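Pomley Handling Group
Minutes of the fault review meeting
Held 06/01/2026, small meeting room, Derance building

Chair: Iveta Vlček
Present: Sallier, Baloyi, Okafor, Lindqvist
Apologies: Tran

1. Minutes of the last meeting

Agreed without changes. The action on spare finger plates is still open and carries over to item 5.

2. Left gripper closing without command

Sallier went through the fault report. During a basket packing session the left hand-held gripper closed while the operator's trigger was released. The jaws shut on the cloth being packed and stayed shut for 3 seconds before opening again. The operator had a fingertip near the jaw plate and got a light pinch. No first aid was needed. The session was stopped and the gripper was tagged and taken off the bench.

The log for that session shows the trigger reading jumping from zero to 74 percent with no ramp. A real squeeze always shows a ramp, even a fast one. The same jump was found in one earlier session, number 1622, where it had been put down as operator error. The chair asked that the note on 1622 be corrected.

Sallier's view is that the fault is in the cable, close to where it enters the grip. Bending the cable sharply at that point with the gripper powered brought the jump back on the bench. With the cable held straight it did not come back. Swapping the control board made no difference.

3. Basket and bag task

The meeting looked at whether the task itself puts too much strain on the cables. Packing cloth into the basket means pushing the left gripper down inside the walls while the right one works over the drawstring bag beside it. Both cables run back past the operator's hands, and the left one trails down along that side of the work surface. 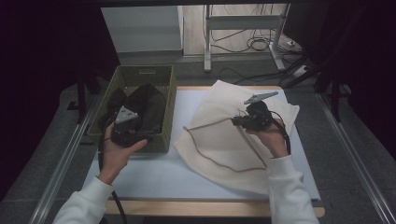 Baloyi said that the cable was only part of it, and that a gripper which can close on a bad reading would hurt somebody sooner or later whatever cable was fitted. In Baloyi's opinion the software should refuse any jump that large in a single step and hold the jaws where they are. Okafor was worried that holding position is the wrong response if a finger is already in the jaws, and wanted them to open instead. Lindqvist pointed out that opening drops whatever is being held, but agreed that with cloth this does no harm.

After some discussion it was agreed that the jaws will open on a suspect reading, for soft goods only. Rigid items are off the schedule until a separate rule has been written and tested.

4. Closing force

The force limit on both grippers was set to 70 percent of maximum. Lindqvist reported that cloth can be picked up reliably well below that and asked for the limit to come down. The chair agreed in principle but wants a bench trial first — the lower setting has to be checked on the drawstring cord as well, where the grip is smallest.

5. Spare parts

No spare cables in stock. Sallier to order two, plus the finger plates left over from the last meeting. The tagged gripper stays out of use until its cable has been replaced and the bend test passed.

6. Reporting

The pinch was written up the next morning and not on the day. The chair reminded everyone that any unexpected movement goes in the fault book before the bench is used again, with or without an injury.

Actions

Sallier — order cables and finger plates, repeat bend test after fitting
Baloyi — write the check on trigger jumps, with Okafor to review
Lindqvist — bench trial of lower force limit
Vlček — correct the note on session 1622

7. Any other business

None.

Next meeting in July, day to be confirmed by email.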